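Painted dresser, open slot under the top, finish going patchy - strip it or recoat?
Furniture Repair and Refinishing > Paint and Finish

pundel_shed
Posted Friday, March 29, 2019

I have a gray dresser that I use in the break area of my shop. Three drawers with an open slot above them that runs the full width. I bought it already painted and I don't know what the paint is. The seller thought it was a chalk type with wax over it but she had bought it that way too.

The drawers are fine. The top is the problem. It has patches that are lighter than the rest and some spots have a little shine when the light comes in low. The shop floor is terrazzo and I sweep it every night, so dust gets on the top no matter what, but these patches don't wipe off. I tried a damp rag and then dish soap.

People put food on it all day. Chips, fruit, coffee. I'm not going to stop them, it's the only flat surface near the door. So whatever I put on it has to hold up to grease and salt.
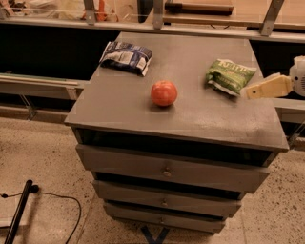 My plan was to sand the top with 220, wipe it down, and roll on two coats of a water based enamel in a close gray. Then leave it alone for a week before anybody uses it. I would leave the drawers and the sides as they are. The top hangs over the body a little so I think a small color difference would be hidden by the shadow under it.

Questions I have. Do I need to get all the old paint off first? And does anybody know if that slot was made that way, or did it have a fourth drawer once? If it's supposed to have a drawer I might build one while the top is curing.

oldgrain
Reply #1

Don't sand anything until you know if there's wax on it. If there is wax and you sand, you push it into the scratches and the new paint fisheyes or peels. Rub a hidden spot with mineral spirits on a white rag. If the rag picks up something yellowish and a bit greasy, you have wax. Under the overhang is a good place to test.

If it's wax, clean the whole top with mineral spirits, change rags a lot, let it dry overnight, do it again. Then sand, then prime with shellac primer. Then your enamel.

You don't need to strip it to bare wood if the old paint is stuck down well.

tackcloth
Reply #2

I disagree with leaving the old paint. I've done 7 of these painted pieces for resale and the ones where I went over unknown paint were the ones that came back. A top takes more abuse than any other part. Strip the top only, it's a flat board and it will take you an afternoon. Then you know what you have.

Also, patches with straight edges are usually not wear. They are usually where something sat, or where someone rolled a repair and the sheen didn't match. Are yours straight or blotchy?

pundel_shed
Reply #3

Some of both. There are faint rectangles you can see at certain angles, and then general scuffing. There are seams showing too.

oldgrain
Reply #4

Seams in the paint or seams in the wood? If it's the joints between boards showing through then no topcoat is going to hide that for long. The boards move and the paint cracks at the joint. You can fill it and it'll look good until December when the heat comes on.

tackcloth, stripping the top of a piece that old without a lead test is bad advice. Test first. The swabs are cheap.

tackcloth
Reply #5

He never said it was old. Sanding it is worse than stripping it if there's lead, and you told him to sand.

oldgrain
Reply #6

I said to find out what's on it before sanding. But fine, yes, a lead swab before any of it. We agree on that.

pundel_shed
Reply #7

I'll get the swabs. I don't know how old it is. There's a paper label on the back that says Osater and then a number that's been rubbed off. I couldn't find anything about that name.

A couple more of the top, from the front.
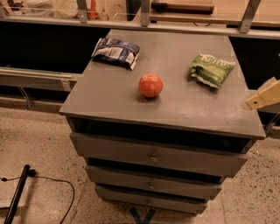 The top with the usual snacks on it. The slot is the dark gap right under the overhang.

You can see the finish.

marlow_bench
Reply #8

On the slot. I can't tell from a photo, but there are two things you can check. Pull the top drawer all the way out and look at the inside of the case above it. If there are runners up there, or two worn tracks on the frame, a drawer used to ride in there. If it's clean and there's a solid shelf with no wear, it was built open.

The second thing is the front rail. A rail made for a drawer usually has a rub mark along the top edge in the middle. If the paint on it is even, that might only mean it was painted after the drawer went missing, so the inside tells you more than the front does.

skikstead_dan_shop
Reply #9

We had one like that at the Skikstead hall and it had a pull-out writing board in the slot. Not a drawer, just a board with a lip. Ours was gone too by the time I saw it but the grooves were there. Look for grooves in the sides.

For the finish I would skip the enamel and put a piece of glass on it. Any glass shop will cut one with the edges polished. Little rubber dots under it. Chip grease wipes right off and you don't have to fix anything.

tackcloth
Reply #10

Glass in a shop break area, no thanks. Somebody is going to set a clamp on it.

skikstead_dan_shop
Reply #11

Ours has been on a bench for 4 years. Quarter inch, tempered.

oldgrain
Reply #12

Glass over wax or fresh paint can stick and leave marks. He'd have to let the paint cure fully before the glass goes on. I'd give it 25 days minimum for a water based enamel, longer if the shop is cold.

pundel_shed
Reply #13

The shop is cold. I don't have 25 days with that top out of use, so if I do glass it would have to go on later.

I pulled the top drawer. There are runners above it on both sides and they are worn in the middle. No grooves for a board. So it did have a fourth drawer. That answers that.

Lead swabs were negative in both places I tried. Mineral spirits brought up wax, a lot of it. The rag came away tan.

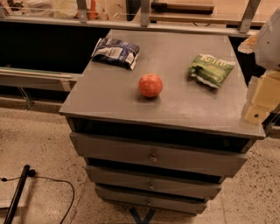 Front view, three drawers with one small knob on each. Paint on the top is lighter in places.

The opening is a simple rectangle so I think I'll build a drawer out of poplar with a pine bottom. I have to find a knob to match the others. They are small round metal ones and the top one has a brass color to it.

marlow_bench
Reply #14

Good, that's a clear answer. Measure the opening at both ends and in the middle before you cut the front. On old cases the rail above can sag and you end up with a front that binds on one side. Copy the thickness and the joints from the drawer you pulled out and you can't go far wrong.

For the knob, take one of yours to Radonjić Hardware if you're anywhere near them. They have trays of odd pulls in the back. Otherwise buy four matching ones and swap them all.

tackcloth
Reply #15

With that much wax I'm going to say it again, strip the top. You'll be going at it with mineral spirits for two days anyway. Stripper takes the paint and the wax off together.

oldgrain
Reply #16

And if he strips it he has to match the color of the drawers on bare wood, with grain to fill. Shellac primer over cleaned paint is fine. I've done it on kitchen tables that get washed every day.

tackcloth
Reply #17

He's matching the color either way. He's painting the top.

hazelmitre
Reply #18

You could do a tape test and let that decide. After the wax is off, score a small crosshatch with a knife, press packing tape on it, pull it off fast. If paint comes up with the tape, strip. If it stays, prime over it. Do it in two or three places including one of the light patches.

Also paint the new drawer front at the same time as the top with the same can. Then the new color shows up in two places and looks planned.

pundel_shed
Reply #19

I like the tape test. I'll do that this weekend and go by the result. And I'll do the drawer front with the same paint.

For the seams I'm going to leave them. If they crack they crack.

oldgrain
Reply #20

Let us know what the tape says. And get the wax off the front lip of the top too, right down the edge. That's where hands go and it's the first place paint lets go.

pundel_shed
Reply #21

Tape test done in four spots. Three held, one by the back corner lifted a piece the size of a dime. I'm going to scrape that corner back to where it's tight, feather it, and prime over the rest. Snacks are on the workbench until further notice. Drawer parts are cut and the front fits with a little room on each side.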